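Home | About | Archive | Recipes | Contact

Canning tomatoes with a smaller garden

October 2018

Print this post | E-mail this post

I put up the last of the tomatoes on the back burner last night, so this is the yearly write-up. I've done one every fall since we moved to the house on Namutwood Lane, mostly so I can look back and see what I planted and whether I should do it again.

The short version is that I planted less and was happier with it. The previous year I had tomatoes in all four beds and down the side of the garage, and by the middle of August I was leaving bags of them on the seat of my sister's car. I cut it back to two beds this spring. One was all paste tomatoes and the other was a mix of slicers plus a couple of cherry plants for my daughter, who eats them standing up and doesn't bring any inside.

I weigh everything on the old postal scale and write it on the calendar in the pantry. The total for the season was 293 pounds. Most of that came in over three weeks, and I had a job to go to for all three of them.

The paste bed did best. I put the plants farther apart than the packet said to, and I took the bottom leaves off once they got tall. I had a little blight in September but it stayed on the lower branches and I kept cutting it out. The slicers split badly after the heavy rain at the end of July. I should have picked them the night before, when they were just turning, and let them finish on the windowsill. I knew the rain was coming and I was tired and went to bed.

For sauce I used to blanch and peel everything. I quit doing that. Now I cut them in half, roast them on sheet pans until the edges go dark, and run them through the food mill while they're still warm. The mill catches the skins and most of the seeds. The sauce is thicker to begin with, so it doesn't need to sit on the stove all day steaming up the kitchen. I roast at 400 and turn the pans once. If the pans are crowded they stew and you lose the point of it.
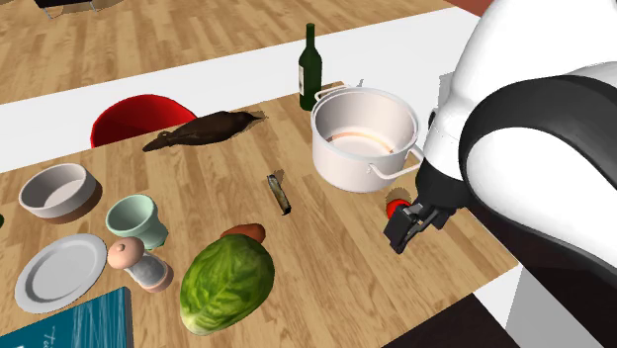 I still add bottled lemon juice to every jar, two tablespoons to the quart and one to the pint. I got lazy about this years ago, when everybody's grandmother was supposed to have done without it, and then I read up on acidity and stopped being lazy. Use bottled and not fresh. Fresh lemons vary too much. You can add a little sugar when you open the jar if it tastes sharp to you. I never notice it once there's an onion in the pan.

The count came to 37 quarts of sauce and a shelf of pints that I didn't bother to add up. There is also some salsa. I made the salsa from a tested recipe and didn't change the amounts, except to swap one kind of hot pepper for another, which is allowed. It came out thin. It's fine on eggs.

Two quarts didn't seal. I put them in the refrigerator and we had them that week, one as soup and one over noodles. I think I filled them too full. I also had one jar crack in the canner, right around the bottom, and that was an old jar I'd had my doubts about. I went through the rest afterward, ran my finger around all the rims, and put the chipped ones in the garage for nails.

Keith Horrocks down the road lent me his big pressure canner and I used it for one batch of plain crushed tomatoes. It was quicker than the water bath but I didn't like standing over it. His has a dial gauge and he hadn't had it tested in a while, so I took it to the extension office before I used it. It read a pound high. He was glad to know. I gave it back with a couple of jars in it and I expect I'll go back to the water bath.

Some notes for next year, mainly for me:

Start the paste seeds a week later. They were leggy by the time I could set them out, and I had to bury half the stem.

Buy lids in the spring. By August the hardware store in Plandach had only wide mouth, and most of my jars are regular. I ended up driving to Massawe for two boxes and paid more than I wanted to.

Put straw down in June, before the beds dry out. I put it on in July this year and had already lost some of the early fruit to rot on the ends.

Don't grow the yellow ones. They looked nice on a plate and made sauce the color of mustard. Nobody here would eat it until I mixed it with red.

Leave basil between the plants. I don't know that it does anything for the tomatoes, but it was easy to grab some on the way in.

The beds are cleared now. I pulled the vines and bagged the ones with blight for the trash so they wouldn't go in the compost. The healthy ones got chopped up with the mower. I'm planting garlic in one bed before the ground gets hard, and the other has a cover of leaves on it until spring. That means the tomatoes move over to the beds by the fence next year, where they get less sun in the morning. We'll see how that goes.

I'll probably do a post in December about what we've used, if I keep up with the list on the pantry door. Last winter I ran out of sauce before I ran out of cold weather and had to buy it, and I still had green beans left that nobody wanted. I put in fewer beans this year too.

Print this post | E-mail this post

Older posts | Newer posts | Back to top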